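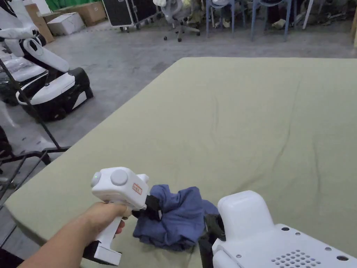
深蓝色一团,浅绿台布。

**叠衣服这件事,四月版**

赶着发,写得乱,见谅。上期说好要讲换季收纳,结果收到的来信一半在问同一件事:深色的衣服到底怎么叠,为什么一打开全是印子。所以这期先讲叠,收纳箱往后挪。

先说台面。Gisness 这边的长台子铺了布以后好用很多。光板台面太滑,衣服拉一下就跑,袖子永远对不齐。铺一层布,有点摩擦,抹平的时候手底下有数。颜色挑浅的,深蓝、黑色的衣服放上去,边在哪儿一眼看得见,线头和毛也看得见。浅绿、米色都行。纯白容易显脏,洗得勤,懒人别选。

台布本身有褶没关系。不用熨。有人非要熨,熨完了再叠衣服,一下午就没了。

然后是衣服从筐里拿出来那一下。大多数人是抓哪儿算哪儿,一抖,啪,摊在桌上,再去找领子。慢。我现在的做法:

- 先不抖。一团就一团,放桌上。
- 找边。下摆、裤脚、袖口,随便哪条有缝线的边都可以。
- 捏住一头,另一只手顺着边走,走到角,停。
- 两个角都有了,再往两边拉。
- 拉平以后放下,从中间往外抹,不要从外往中间赶。

两个人一起更快,一人一头,省得绕着桌子走。不过要说好谁先松手。没说好的话,嗯,重来。

薄的料子别拉太狠,尤其是针织的,拉完就回不去了。牛仔布随便拉。

叠几折的问题。抽屉浅的三折,抽屉深的对折再对折,立着放。我自己是裤子对折后从裤脚往上卷,卷到腰,腰头压住。T 恤不卷,卷了领口会翘。毛衣平放,不挂,这个说过好多遍了,还是有人挂。

印子怎么来的?多半是压得太久,又压得太紧。不是叠法的错。一格抽屉塞满了还往里按,什么叠法都救不回来。留一只手能伸进去的空,就好了。折线也别每次都落在同一处,这次往左一点,下次往右一点。

有读者问叠衣板要不要买。Flekard 那款我借来用了一个星期,衬衫确实整齐,每件一样宽,抽屉里看着舒服。但板子占地方,用完往哪放又是一个问题。后来我拿一本硬皮的旧画册垫着,也差不多。200 块,自己掂量。

床上叠还是桌上叠,也有人吵。我两边都试过。床软,衣服陷下去,抹不平,腰倒是能坐着歇一歇。被子厚的话更麻烦,小件掉进褶子里就找不着,袜子尤其。床上只适合分堆:要叠的,要挂的,要补的。分完端到桌上去。
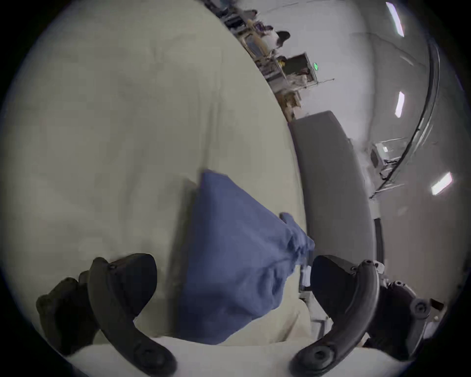
Mostafa Bensaid 来信不同意,他说自己叠了这么多年,一直在床上叠,床单拉紧了跟桌子没什么两样,关键是小件单独先挑出来,大件最后再上;又说桌子太高,站久了肩膀疼,“你们写收纳的人都有大桌子,我们没有”。

行,收到。没有大桌子是真的。我补一条:床上叠的话,底下垫一条旧床单,四个角掖紧,至少别直接在被子上弄。垫块硬纸板也行,拆开的快递箱,剪平,裹块布。不好看,好使。

肩膀疼那个,桌面大概到胯的高度比较舒服,再低就得弯腰了。坐着叠的,椅子垫高一点。我试过坐地上叠,茶几当台子,起来的时候腿麻得不行,不推荐。

接着说颜色。蓝色系最烦,深蓝浅蓝牛仔蓝堆在一起,灯光一暗全是一个样。我的办法是白天分,晚上叠。实在只能晚上弄,开一盏白光的灯,不要暖光。深蓝跟黑的放在一块儿对比着看,别凭记忆。上个月我把一条黑裤子当深蓝的收进去了,找了两天,最后在最底下。

洗之前也分。新的牛仔第一次单独洗,翻过来,冷水,别泡。Herrero 街那家洗衣房的人跟我讲,他们收进来的深色衣服一律翻面洗,缝线朝外。回家照做,领口袖口确实没那么快发白。扣子先扣上,拉链拉好,口袋掏一遍。纸巾!每次都是纸巾!一张纸巾能毁一整缸。

晾的时候顺手抖一抖,把边拉直再夹,后面叠的时候省一半力气。这一步偷懒,后面加倍还。

干透了再收。摸着凉的就是没干透,腰头、口袋里层、腋下缝线,这几个地方最慢。没干透就叠起来放抽屉里,过几天一股味道,又得重洗一遍。阴天宁可多挂一晚。

不想叠的怎么办。有些东西真的不用叠。居家的旧短裤,运动袜,内衣,分格扔进去就完了。我家最下面那个抽屉从来不叠,拉开就是一团,也没出过什么事。力气留给出门要穿的。

再讲讲大件,床单和被套。床笠那种带松紧的,问得最多。四个角套在一起,一个套一个,套成一个角,放平,把弯的那边往里折,变成直边,然后就跟普通床单一样了。第一次会骂人,第三次就顺手了。大床单还是铺在大台子上弄最痛快,一个人站一边,走到中间碰头,对折,再碰头。家里没地方的,挂在门上对折也可以,先把门擦干净。

被套里外翻过来,手伸进去抓住两个角,再翻回来,角就是尖的。枕套跟着同一套床单走,叠好塞进其中一个枕套里,找的时候一拿就是一整套,不用再翻箱倒柜。这招是老招了,还是最好用的。

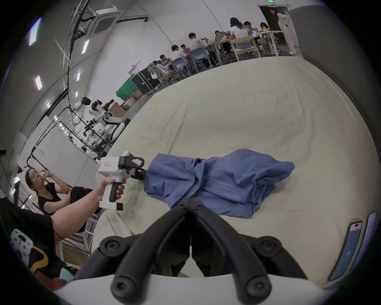
牛仔蓝的衣服皱成一团,搁在奶油色的大单子上,后面长桌边也满是人。

下面是零碎的几条,没地方塞,放这儿:

**旧衣。** Asari 那边的旧衣角照常收,洗净,叠好,扣子缺的也要,拉链坏的不要。一次别超过 5 件,架子小。大衣请用衣架,别叠。装袋的话口别扎死,人家还得拆开看。

**换叠法。** 有人问能不能一家人统一叠法。我家没统一成功。各叠各的抽屉,公用的毛巾按一种来,就这一条,已经吵过了。毛巾三折,开口朝里。不接受反驳,除非你来我家叠。

**防虫。** 樟木块用久了没味道,拿砂纸轻轻磨一下表面,味道又回来。别直接贴着浅色衣服放,垫张纸。羊毛的收之前一定先洗,看着干净也洗。

**标签。** 箱子上写内容,写在侧面,别写盖子上。摞起来以后盖子看不见,我去年写了一下午的盖子。

**小孩帮忙。** 从手帕和擦碗布开始,方的,好对角。叠歪了就歪着放,别当着面重叠一遍。夜里偷偷重叠也会被发现的。

**更正。** 上期写的亚麻布熨烫,应该是半干的时候熨,喷水也可以,我写成了全干,对不起,有读者已经熨糊一块了。赔不起,下次请喝茶。

来信继续收,尤其是没有大桌子的各位,说说你们在哪儿叠,怎么叠。短的最好,100 字以内我能全文登,长的要删,删了别生气。下期讲收纳箱,这回真的讲,箱子都己经量好了。

先到这,晚上八点前要交稿,还有一筐没叠。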